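Flower Care and Arranging, handout 4: Tulips in a low vase
Fedholm evening classes, room 3
Notes by Henok Habte

These go with the talk, they dont replace it. If you missed handout 3 (buckets, knives, what conditioning means) get a copy off the shelf by the door first.

Where we left off

Daffodils and the sap problem. Quick recap: fresh-cut daffodils leak a slime that shortens the life of tulips sharing the water. Stand daffodils by themselves overnight, then combine, and don't recut them after. Same bucket straight away = sad tulips.

Buying

Go for closed heads with the color already showing. All-green buds may never color up properly indoors. Wide open ones, you paid for days somebody else got.
Squeak test: rub the bunch gently, leaves against leaves. Fresh ones squeak. Old ones are quiet and a bit floppy.
Look at the bottom of the stems. Pale and clean, good. Brown, split or curling, leave them.
Leaves should stand up. Yellow tips mean they have sat in a warm shop.
March is the easy month, plenty around and cheap. Later on you pick through more buckets to get a decent bunch.

Getting them home

Heads up, wrapped, out of the sun. Not on the back shelf of the car. If they're limp when you get in, that is thirst most of the time and can be fixed, see below.

Conditioning (do this every time)

Leave the paper on, or rewrap firmly in newspaper so the stems are held straight. Paper up past the heads, but the bottom third of the stems bare.
Cut off the white part at the base if there is one. It drinks badly.
Cut straight or slanted, I've stopped arguing about this one. Sharp knife matters more. Blunt scissors crush.
Deep cold water, cool dark place, at least 90 minutes. Overnight is better.
Unwrap. They should be stiff. If they still bend, recut and give them another go.

Whatever shape they have when they drink is the shape they keep for the first day. That's the whole reason for the paper. Some people like the bend and skip it, fine, but decide on it.

Low vase, full bunch

The one we spend most of the session on. Usual advice is vase half the height of the flowers, which is safe and works. A shorter vase gives you a packed head of blooms close to the table, but the stems have to hold each other up and there's less water, so you top up daily.

Order of work:
Strip the lowest leaves. Anything under water rots. Keep the upper ones, tulips without leaves look plucked.
Build in the hand. Lay stems in a spiral, all leaning the same direction, turn the bunch as you go.
Pull one up a little higher than the rest before you cut. Then let the next ones step down from it. All one height looks like a brush.
Cut all the ends together, slightly longer than you think. You can take off more.
Drop it in and let go. It should settle and spread by itself. If it slumps to one side the neck of the vase is too wide for the number of stems.

Strong red heads want a dark plain container or clear glass. Texture is ok, ribs or a rough glaze, as long as it isn't patterned. Busy vase and red tulips fight.

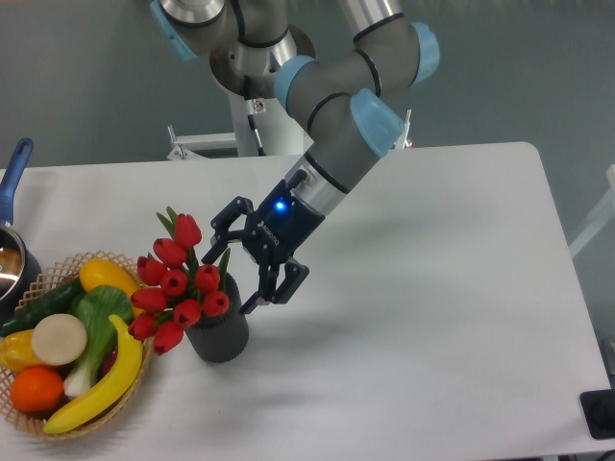

Lencho wrote on the sign-up sheet that ten stems is stingy and a short vase needs fifteen at least, otherwise it gapes by day two when the heads open. Fair point for a wide neck. With a narrow one ten closed tulips is a full bunch, and fifteen will be crushing each other once they open up. We'll try both and leave them on the windowsill till next time.

Things tulips do that other cut flowers don't

They keep growing. Stems get longer in the vase, an inch or more over a few days, sometimes a lot more. So your neat dome will be untidy by the third morning. Take them out, recut, put back.
They turn to the light. Give the vase a part turn each morning or the lot leans to the window.
They open in warmth and close up at night in a cool room. Closed heads at breakfast is normal and not a sign of anything.
They hate central heating. Radiator, sunny sill, top of the TV, all bad.

Water

Cold, always. A couple of inches is enough in a tall vase, fill a short one nearly up. Change it every second day and wash the vase when you do, a quick wipe inside with a drop of dish soap and rinse well. Bacteria is what blocks the stems.
Flower food: not much in it for tulips. Half dose if you have it. Grirkar sachets in the supply cupboard, one is for a big bucket so don't tip a whole one in a small vase.
Pennies, aspirin, vodka, lemonade. Asked every year. I have tried the penny and saw no difference, the rest try at home and tell us.
Pin through the neck, just under the head: old trick, meant to stop drooping. Mixed results in my hands. Doesn't hurt the flower much so have a go on a spare stem.

Rescue for droopers

Recut, roll tight in wet newspaper, up to the neck in cold water, leave for two hours. Works on most. If the stem is soft at the bottom cut up till it's firm, even if that makes a very short flower. Short ones go in egg cups or a low bowl.

Ceramic vases, a warning

Unglazed or half-glazed pots sweat. Put a saucer or cork mat under, espcially on a white or painted table, the ring doesn't come out. Test a new one overnight on newspaper before you trust it. If it leaks a little use a jam jar inside.
Also check the weight. A light vase with a tall bunch in it goes over easily, tulips are top heavy once the heads fill out. Handful of clean gravel in the bottom helps. Pick a full vase up by the body with both hands, low down, never by the rim.

Costs for the term

Materials come to roughly 123 per group of students for the full course, includes flowers, wire, tape, shared buckets. Not vases. Bring your own or borrow from Sesthorpe store (key at the desk, sign it out, sign it back in, please).

For next session

Bring: one bunch tulips, any color, conditioned the night before. One short vase and one taller one. Knife. Old towel. Newspaper.
Read: pages on spiral bunches in the course book, p. 192 onward. The drawings are better than the text.
Do: keep a bunch at home and write down each day the height of the tallest stem, which way they lean, when you changed the water, first petal drop. Table or scribble, I don't mind.

Questions left over from last time

Can you mix with hyacinths? Yes, but hyacinth stems want no recutting and the bulb end left on if it's there. Different depths, so tuck them in last.
Do they smell? Some. Oranges and yellows more often than reds. Most shop ones hardly at all.
Are they ok around cats? No. Tulips are poisonous to cats and dogs, the bulb worst of all, keep them and the vase water out of reach.
Why do mine go see-through at the edges? Old age, or got chilled too hard. Freezer compartment side of the fridge will do it.
Fridge overnight, then? Ok if there is no fruit in there. Apples and pears give off gas that ages flowers fast. Same goes for the fruit bowl on the table, move it.

Buckets rinsed and upside down before you go, last week they were left standing full. Stem ends in the green bin.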